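Fold It on the Bed

February 6, 2018

I have a folding table. It is a good one, a Brullberg, bought secondhand when we moved to Starnmont, and it was meant to stand by the washing machine and take every clean garment in the house. I used it for a month. Now it holds paint cans, and I fold on the bed like my mother did. I think the bed is the right place, and I want to say why, because most of the advice I read says the opposite.

The advice goes like this. Fold next to the dryer. Fold at waist height. Never carry clean laundry into a bedroom unfolded, or it will sit there. The Acharya household guide, which half my street seems to own, gives this 4 pages and a diagram. I have read them. They assume you have a laundry room, and they assume your clothes are the size of a dish towel.

Take anything black and long. Trousers, a heavy skirt, a winter jacket. You need to lay it out flat before you can see where the seams are, and on a table half of it goes over the side and pulls the rest down with it. A bed gives you the whole length, with room left over. 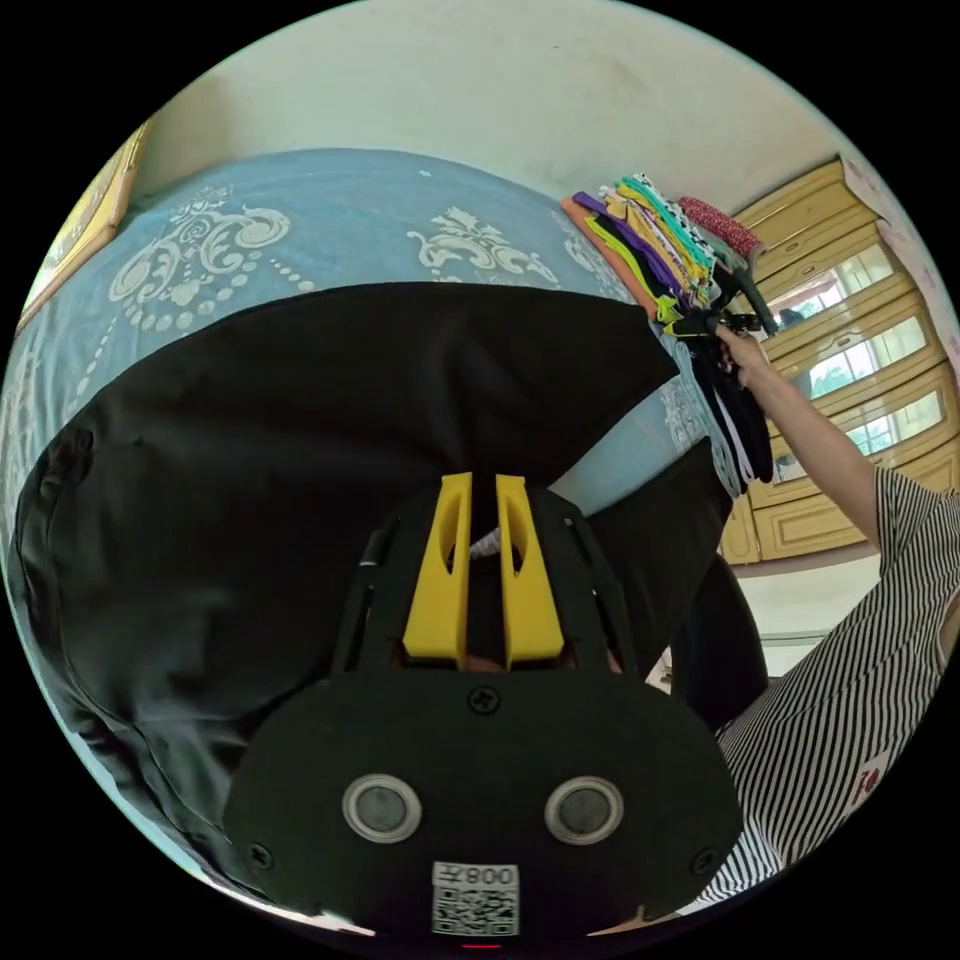 Black fabric spread out over a blue and white patterned sheet.

The second point is friction. Cloth grips cloth. A sleeve laid on a bedspread stays where you put it while you go after the other one. On my Brullberg everything slid. I bought a felt cover for it, and then I had a table dressed up as a bed.

People bring up backs. A mattress is lower than a counter and you do bend more. I grant that. When my back is bad I sit on a chair pulled up close and work from there, and it goes slower. I am 70 and I have folded for a family of six, so I don't say this lightly. What hurt me was carrying full baskets up and down stairs, and a table in the basement did nothing about that. The clothes still had to come up.

Then there is the light. Black on black is hard to see under a basement bulb. You miss the lint, the dropped hem, the button on its last thread. Bedrooms have windows, and daylight will tell you whether that is the navy pair or the black pair.

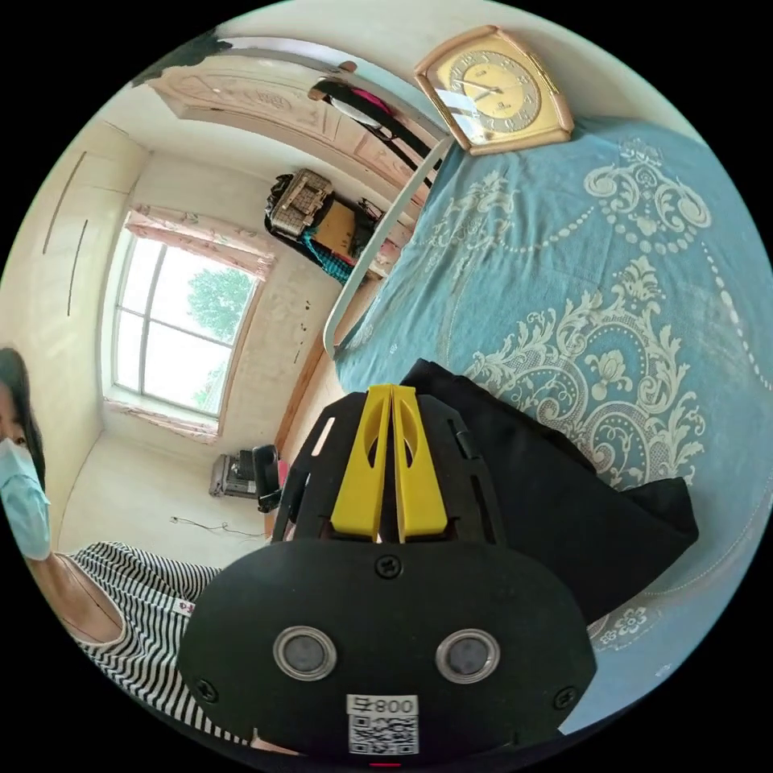
Window on one side, bed on the other, and a clock leaning by the headboard rail.

I am in favor of a clock within sight. I don't race it. I like to know that a full load takes me the better part of half an hour, so I stop telling myself I don't have time. It doesn't need to be hung up properly. If you can read it from where you stand, it is doing its work.

Now the strongest thing the other side has, which is that clean clothes on a bed become a heap, and the heap becomes furniture. I have lived with that heap. But a heap on a bed has a deadline. You have to sleep there. A heap on a table in the basement has no deadline at all, and I once found a bathing suit in mine in February.

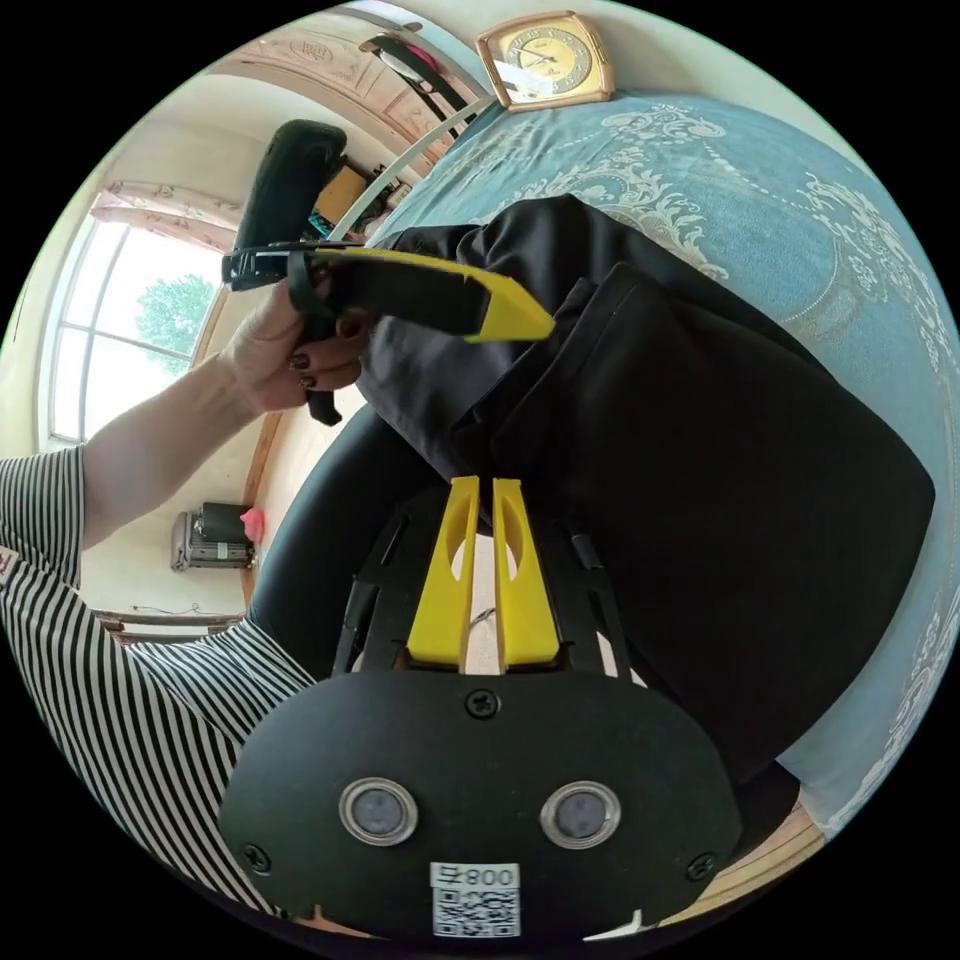

R. Pestitz

The real question is order. I do the dark, bulky pieces while I still have the whole bed to use, and I leave the small things for the end when space is short. My daughter does it the other way around and runs out of room every time. She says she likes to see progress. I understand that, but a stack of socks is not much progress if the jackets are still waiting.

I also don't sort by person. I sort by where things are going. Towels and blankets make one pile, up near the headboard where they can lean on something. Clothes make another, nearer to me. A tall pile in the middle of a mattress will go over as soon as you kneel on the edge, and then you fold it all twice.

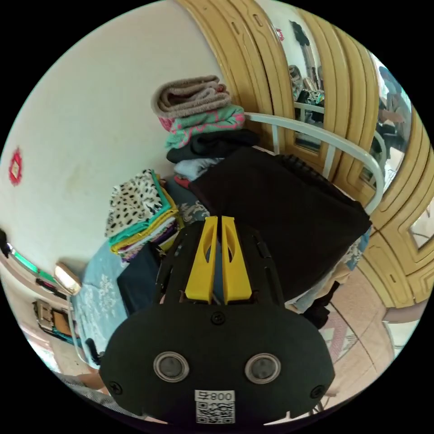
Colors I leave alone. I have seen drawers arranged like a paint chart and they are handsome for 2 days. A white top can sit on a teal one and neither is harmed. What matters is that the folds are close to the same width, so the stack can be picked up in both hands and set down in the drawer without coming apart.

I wrote a shorter version of this for our neighborhood newsletter and had a reply from a man who said he hangs everything, even T-shirts, and has not folded since he retired. He has a closet as long as a bus. I have one narrow one with a door that sticks, and the winter coats are in it.

So the table will go to whoever wants it once I find somewhere to put the paint. I'm keeping the felt cover. It fits the ironing board.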